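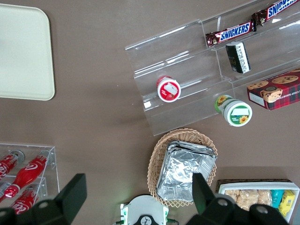
Version 6 of the Clukero desktop operating system became available for general download on 26th February. The release is offered at no charge to all holders of a current license, and it may be installed on any computer that presently runs version 5. Owners of version 4 machines must first move to version 5 and restart before the newer release will appear in the update panel.

This blog has followed Clukero since its early test builds, and the present entry records the procedure used on two of the author's own computers: a Durnard laptop and an older Plasine desktop machine. Readers with other hardware should consult the compatibility list on the Clukero website before they begin.

## Before the download

The installer requires 40 GB of free disk space. Much of this is returned once the old system files have been removed, but the check is carried out at the start and cannot be skipped. On the Plasine machine the first attempt was refused on these grounds. Emptying the mail archive and deleting two old disk images resolved the matter.

A full backup is strongly advised. Clukero includes its own backup tool, found under System, then Storage, and a copy made with that tool can be restored directly from the installer's opening screen. Copies made with third-party programs will have to be restored by hand after the system is in place. The laptop should be connected to its charger throughout.

Users of the Nechyporuk file encryption add-on should take particular care. The edition supplied for Clukero 5 does not load under Clukero 6, and folders locked with it will remain closed until the new edition is installed. The author recommends unlocking all such folders beforehand and locking them again afterward. The new edition keeps the same password but asks for a fresh recovery key, and the old key should be kept until every folder has been opened once.

## Installation

The download measures 649 MB for computers already on the latest revision of version 5. It is considerably larger for those that have missed earlier revisions. Once it is complete, the installer asks for the account password, presents the license terms, and restarts the computer twice. The Durnard laptop finished in 11 minutes. The Plasine desktop, with its slower mechanical drive, required 40 minutes and displayed a blank screen for a portion of that time. It should not be switched off at that stage.

After the second restart, the system asks whether usage reports may be sent to the developer. This setting is switched on by default, including on computers where it had previously been switched off. It can be changed on the same screen or later under Privacy.

## Principal changes

The most visible change is the new file browser. Folders now open in tabs, search results appear in the same window, and files can be renamed in groups. The former two-column view has been removed. The author used that view daily and regrets its loss, although a setting called Side Panel restores a part of it.

Notifications are now gathered in a single list at the right of the screen and can be silenced by application. The list does not yet remember its silenced applications after a restart on the Plasine machine; on the Durnard laptop it does. A report has been submitted through the feedback form.

Printing has been rewritten. Both computers found the network printer without assistance, but double-sided printing had to be enabled again in the printer's own settings. Scanning works as before.

Battery life on the laptop appears unchanged after several days of ordinary use, consisting mainly of correspondence, web browsing, and spreadsheets. The fan runs somewhat more often during the first day, while the search index is rebuilt.

## Returning to version 5

The previous system can be restored for a limited period through System, then Recovery. Documents created in the meantime are kept, but applications installed after the upgrade are removed. According to the release notes, security corrections for version 5 will continue until the end of May, and those who depend on the Nechyporuk add-on for daily work may prefer to wait until its new edition has received a first revision.

The desktop machine will remain on version 6 for the present. A further entry will cover the revised calendar application, which could not be tested here because the author's mail provider does not yet support its sign-in method.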